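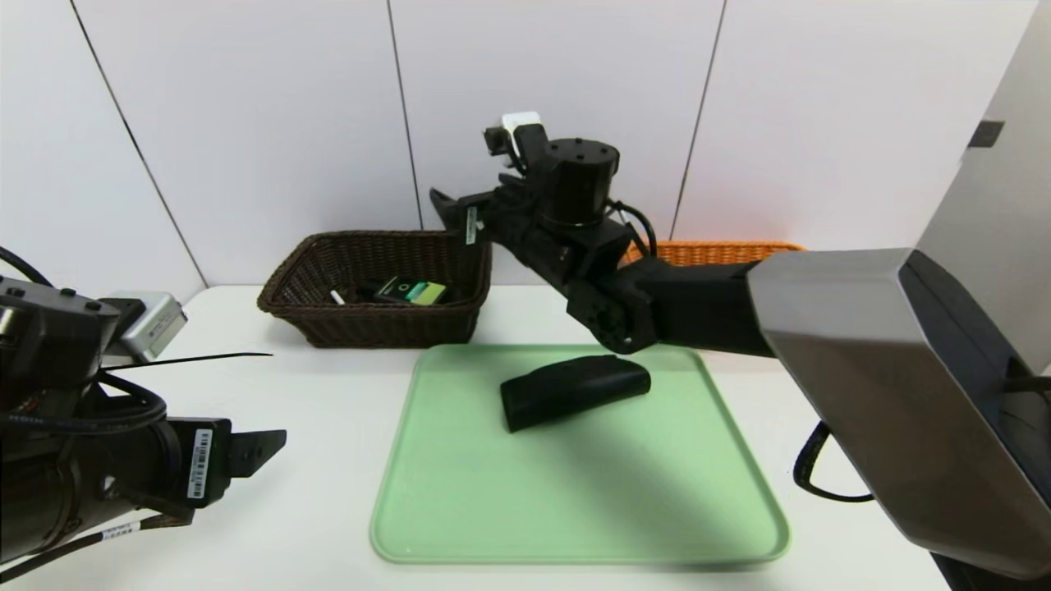

Small parts keep going missing between receiving and the bench - how do you label trays?

Print | E-mail this page
11/13/20
Posted by Dorota Piątek

I run the stockroom for a small appliance repair shop. We carry 473 part numbers, most of them small: switches, fuses, seals, knobs. Stock lives in bins on steel shelving and each bin has a printed label with the part number and a bar code. That side works.

The trouble is the stretch between receiving and the shelf, and again between the shelf and the bench. Parts get tipped into whatever tray or basket is free, and after an hour or two the packing slip and the part are in different places. In July we did a full count and were short 12 items on paper. Nine of them were later found in the building.

We use Zeleck for inventory. It can print a label for a bin but it has no idea of a tray that moves. I have tried masking tape and marker. The tape leaves glue on the plastic, and people don't take the old tape off, so a tray ends up with three labels on it.

Is there a method that does not need new software? The budget is small.

Shares: 4 | Comments: 3

Aniela Kaczmarczyk

Give each tray a permanent number and treat it as a location. Zeleck will accept this if you create the trays as bins under a separate zone. I used T01 to T40 with the zone name MOVE. When a part goes in the tray, do a bin transfer to T17 or whichever it is. When it comes out, transfer it again. The label on the tray never changes, so you can engrave it or use a riveted tag.

Some points on setup:

Put the number on two adjacent sides. A number on the bottom can't be read when the tray is full.

Turn off replenishment for the MOVE zone. If you leave it on, the nightly job sees an empty bin and raises a purchase order. I got 175 door seals that way. The setting is under Zone, Advanced, Reorder.

Run the zone report at closing. Anything in MOVE for longer than one shift gets put away or explained on the sheet. Ours usually runs to half a page.

Stop using baskets for anything smaller than your thumb. Fuses go through the weave and sit under the liner. A shallow tray with a lip is better, in one pale color if you can get it, as dark parts show up against it.

The weak spot is the second transfer. Techs will scan a part into a tray but forget to scan it out. I moved the scanner to the bench end and that fixed most of it.

Kravets

Just use card holders. Brastell sells clip-on ones, the slip goes in the holder and travels with the tray. No scanning. We have done it for years at a place with 1,837 part numbers, no problems except when the clips snap.

Dorota Piątek

Thanks both. I have set up six trays in a MOVE zone as a trial and turned off reorder before doing anything else. The clip holders don't fit over our tray rims - they are too thick - but I may tape a sleeve to the end of the larger ones for the slip. Aniela, does the zone report include parts on hold for a customer? Mine comes up blank for those.

Aniela Kaczmarczyk

Only if you tick Include Allocated on the report screen. It is off by default and has to be ticked again after each update.

E-mail this page | Print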